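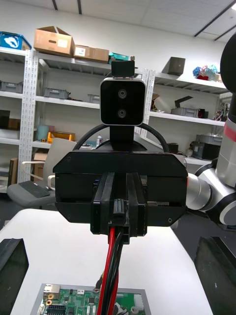 Second-hand arms for board handling: what am I forgetting to budget for?

Posted by Hundetthorpe

We're a small repair shop and want two arms to pick up circuit boards and present them to each other for testing. I have a price for the arms, and my spreadsheet stops there, which makes it a very attractive spreadsheet. What else goes in? I have to show it to my boss on Friday.

Nigel Crabtree

Grippers, for a start. They're often priced separately, like the wheels on a suspiciously cheap car. I put down 2,000 for the pair and was still short once the mounting plates were in. Then a camera for each wrist, a post to put it on, and spare cables. Cables at the wrist get bent all day and take it personally. Ours cost 575 to replace, mostly labour. Add holders for the boards too, as fingers and bare components don't mix.

Ask how long the seller's warranty runs. Mine was 12 months, and the fault was punctual.

Isley

just buy one arm and see if you like it

Lestmont

Isley has a point, though check one arm can do the job if the boards need passing across. Also budget for a decent table and somewhere to put the boxes. You will keep the boxes. We had shelves for them by March and they were full by the time I'd found the receipt.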